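The printed programme should come back

The Villanueva arts week went over to a phone-only programme last March, and the organisers have said they will do the same again. I think this is a mistake, and the reasons are mostly practical.

The old booklet listed 152 events across 15 venues. It cost little, it was left in shops and libraries, and it could be read on a bus with no signal. A reader looking for a puppet show on page nine would pass a string quartet on page eight. The Flokero app, which replaced it, opens on a search box. A search box serves people who already know what they want. For a festival made up largely of small acts, that is a poor starting point.

There is also the matter of order. The booklet was arranged by time, with one column for each part of town, so that a clash between two shows could be seen at a glance. The app sorts by "interest", which appears to mean the number of times a listing has been opened. Events near the top are opened more and stay near the top. The Koltitz choir, which sang in a full hall the year before, sat at position 118 for most of the week.
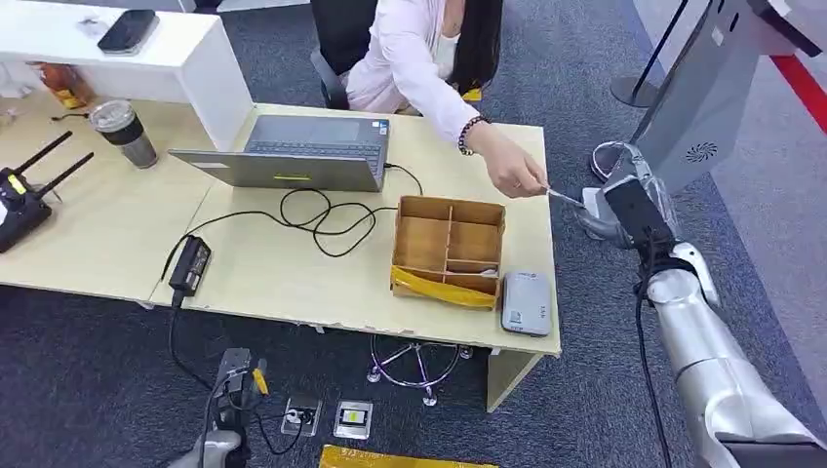

Supporters of the change point to late alterations. A printed page cannot be corrected once it has left the press, and this is a fair objection. Yet the earlier festivals dealt with it by pinning a correction sheet at each box office at 10 a.m., and few people seem to have turned up at the wrong door. Changes can go on the app. The fixed details can go on paper.

Cost is the stronger argument. Eliécer Agudelo, who laid out the booklet for several years, puts a short run of 600 copies well within the present publicity budget, provided the cover is a single colour. The full run was far larger, but it need not be. Copies could be kept for libraries, surgeries, cafés and the Flelow theatre foyer, where people wait and have time to read.

I would add one condition. The booklet should carry every event at the same size — one line of title, two of description, time, place and price. The paid half-pages of former years took up space and made the grid hard to follow. If advertising is needed it can go on the back cover.

The deadline for entries would have to move forward by a few weeks. Small groups will complain about that, and they should be given plenty of notice.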